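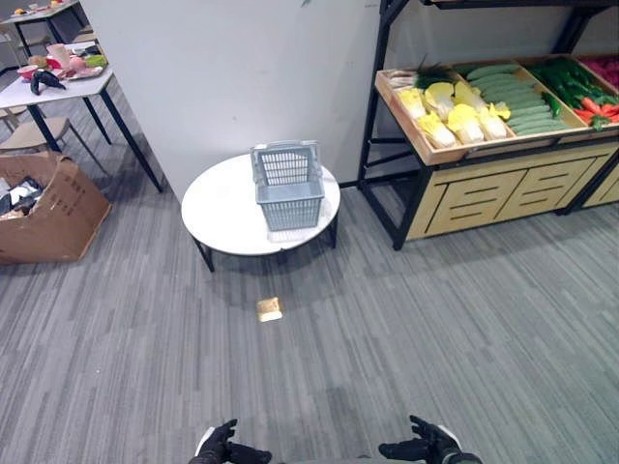

Basket on the round table, handles raised, both hands open to view ahead of it. Produce shelf to the right.

Good Practice for Manipulation Work Areas: Gallery

The picture on this page goes with section 4 of the Hesura work area guide, which covers mock retail and household layouts used for two-handed tasks. The guide is a house document. It does not replace the risk assessment for the machine, and where the two differ the stricter one applies. Section numbers follow the current revision, edited by Innes Aitken and Wing-sze Sin.

Points to read alongside the picture:

4.1 Floor. The area between the robot and the work surface is checked before each run. Any item on the carpet is either listed in the task sheet or picked up. The small beige square in front of the table is the kind of item this rule covers - flat, light and easy to miss from a standing position.

4.2 Containers. Folding handles are set to the position given in the task sheet, up or down, and left there until the run begins. A basket placed near the front rim of a table is recorded as such. Operators do not nudge it back between runs.

4.3 Storage. Boxes of spare items may stay in the room if they are outside the marked reach. Open flaps count as part of the box when the distance is measured. Minimum clearance is 300 mm from the fully extended fingertips.

4.4 Furniture. Chairs are tucked in where the table allows it. Low tables are checked for rocking at the start of a session, and again after any contact with the legs.

4.5 Produce and food items. Each compartment holds one kind unless the task sheet calls for mixed stock. Damaged pieces are replaced and the change is logged by item number.

4.6 People. No one enters the marked reach while the arms are powered. The stop control is held by a named person, who has no other duty during the run.

Corrections to the section go to Pui-shan Chiu. Quote the paragraph number and the layout number (this one is 568).

Print this page | E-mail this page

Filed under: Guides & Standards > Work Areas

Related items
Section 3: Marking the reach on carpeted floors
Task sheets: what to record before a run
Stop control duty - notes by Kuo-hua Hsu
Otari layouts, January revision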